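Kapitel 7
Packpapier, Karton, Wellpappe: Papier als Verpackungswerkstoff

Lernziele
Nach der Bearbeitung dieses Kapitels können Sie
— die wichtigsten Sorten von Packpapier nach Rohstoff und flächenbezogener Masse unterscheiden,
— den Einfluss der Laufrichtung auf Festigkeit und Falzverhalten erläutern,
— Packpapiere für einen vorgegebenen Verwendungszweck auswählen und die Auswahl begründen.

7.1 Einführung

Papier gehört zu den ältesten Packmitteln des Handels. Lange bevor Kunststofffolien verfügbar waren, wurden Lebensmittel, Textilien und Eisenwaren in Bogen eingeschlagen, die der Händler von der Rolle riss oder vom Stapel nahm. Das dafür verwendete Material bestand überwiegend aus Hadern, Stroh und minderwertigen Faserresten. Erst mit der Einführung des Sulfatverfahrens im letzten Viertel des 19. Jahrhunderts stand ein Zellstoff zur Verfügung, dessen lange, kaum geschädigte Fasern ein deutlich reißfesteres Papier ergaben. Die Bezeichnung Kraftpapier erinnert bis heute an diese Eigenschaft.

Der braune Farbton ungebleichter Kraftpapiere rührt vom Restlignin her, das nach der Kochung im Zellstoff verbleibt. Wird der Zellstoff gebleicht, so geht dieser Farbton verloren; zugleich steigen Kosten und Chemikalieneinsatz. Für Packzwecke wird auf die Bleiche daher in vielen Fällen verzichtet. Zu beachten ist allerdings, dass die Farbe allein keinen Rückschluss auf den Faserstoff erlaubt: Auch Papiere aus Altpapier werden braun eingefärbt und unterscheiden sich äußerlich kaum von Frischfaserware.

7.2 Handelsformen

Packpapier wird als Rollenware und als Formatware geliefert. Rollenware eignet sich für den laufenden Betrieb am Packtisch, an dem Zuschnitte unterschiedlicher Länge benötigt werden. Formatware — also auf Maß geschnittene Bogen — wird bevorzugt, wenn gleichartige Güter eingeschlagen oder Lagen voneinander getrennt werden sollen. Große Bogen dienen darüber hinaus als Unterlage, die Tischflächen vor Abrieb und Klebstoffresten schützt und nach Gebrauch der Altpapiersammlung zugeführt werden kann. 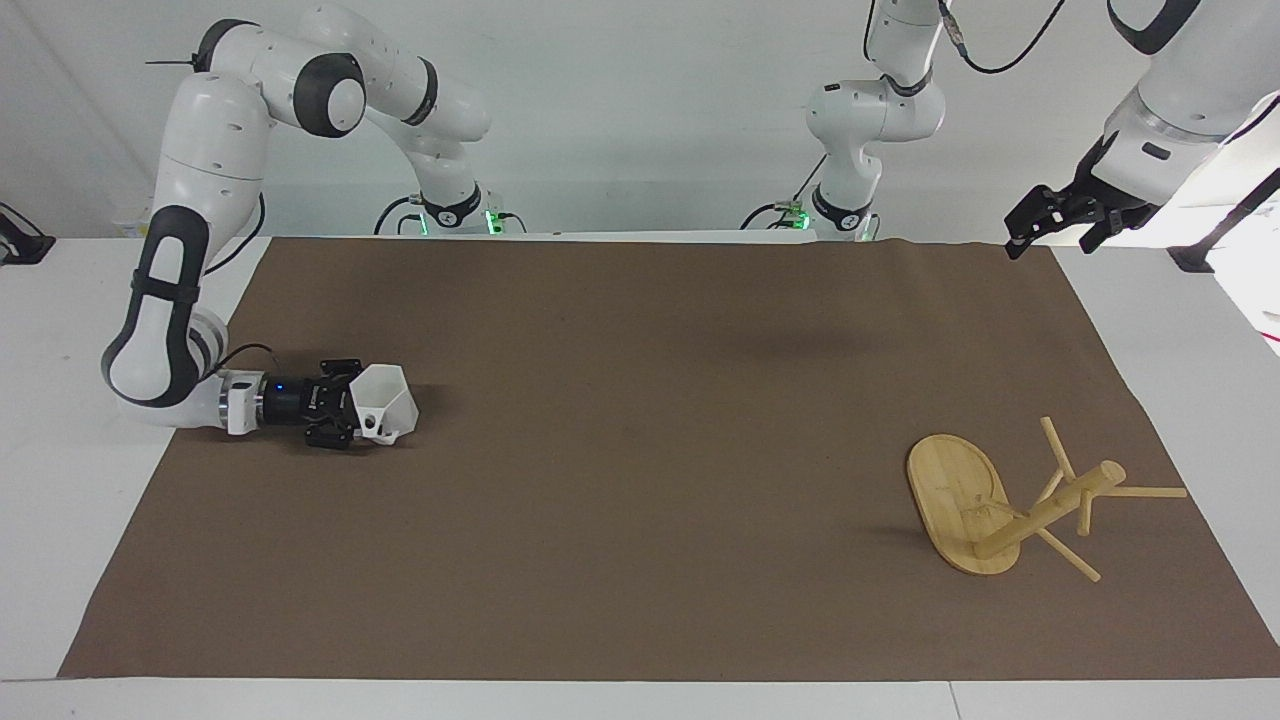 Abb. 7.1 Brauner Papierbogen auf einer weißen Tischplatte.

Bei der Bestellung von Formatware sind stets beide Seitenlängen und die Laufrichtung anzugeben. Als Laufrichtung bezeichnet man die Richtung, in der sich die Fasern auf dem Sieb der Papiermaschine bevorzugt ausrichten. Parallel zu ihr ist die Zugfestigkeit am größten, und das Papier lässt sich sauber falzen. Quer zu ihr dehnt es sich bei Feuchteaufnahme stärker aus und neigt beim Falzen zum Brechen. Hinweise zur Bestimmung der Laufrichtung durch Reiß-, Biege- und Feuchteprobe finden sich in Abschnitt 7.5.

7.3 Fallbeispiel: Umstellung eines Versandlagers

Das Versandhaus Matlala stellte im Februar an seinem Standort Dideswood die Innenverpackung keramischer Waren von Luftpolsterfolie auf Packpapier um. Die Leitung des Vorhabens lag bei Dineo Mofokeng. In der Erprobung wurden 1.301 Sendungen ausgewertet, davon 689 mit Papier und die übrigen mit Folie. Das Papier lieferte die Papierfabrik Naltov in Paketen zu 500 Bogen.

Der Bericht des Unternehmens hält fest, dass die Bruchquote bei flachen Tellern unverändert blieb, bei Henkelgefäßen jedoch anfangs zunahm. Als Ursache wurde eine unzureichende Polsterung der Henkel ermittelt. Die Packanweisung wurde daraufhin um einen zweiten, quer gefalteten Einschlag ergänzt. Dieses Beispiel wird in den Aufgaben am Kapitelende wieder aufgegriffen.

7.4 Flächenbezogene Masse und Festigkeit

Die flächenbezogene Masse, im Handel häufig Grammatur genannt, wird in Gramm je Quadratmeter angegeben. Sie ist die gebräuchlichste Kenngröße bei der Auswahl eines Packpapiers, reicht für dessen Beurteilung jedoch nicht aus. Zwei Papiere gleicher Grammatur können sich in Berstfestigkeit und Weiterreißwiderstand erheblich unterscheiden, je nach Faserlänge, Mahlgrad und Altpapieranteil. In den folgenden Abschnitten werden zunächst die Prüfverfahren und anschließend die Anforderungen einzelner Warengruppen behandelt.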